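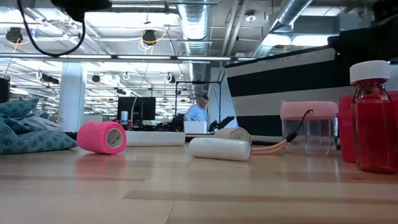

Pink self-adhesive wrap, plus a couple of white rolls and a beige elastic bandage.

Kuvow First Aid Organizer Bag: my review after one long summer

I bought the Kuvow back in the spring when our old zip pouch finally gave up (the zipper came off in my hand at a soccer game, great timing!). It was $33 on sale, and I went for the gray one.

First the good stuff. It opens flat like a book, so you're not digging around while a kid is crying at you. The clear pockets are deep and the stitching still looks new in September, even after riding in the trunk the whole time. My friend Nazmiye has the Gruvlow, which costs more, and her handle is already fraying.

Now the gripes. The elastic loops are way too tight! A fat roll of wrap just will not go in, so mine all end up in the big middle pocket, bouncing around with the tweezers. The label cards are a joke too, the ink rubbed off on the drive to the lake. And it comes with a 30 page booklet that says almost nothing about the bag.

I emailed the seller about the loops and a very nice guy named Kuo-hua Chang wrote back the same afternoon and offered me a spare insert. It has wider loops and I like it a lot better, so ask for it when you order.

Four stars from me. I'd buy it again at the sale price, but I wouldn't pay full.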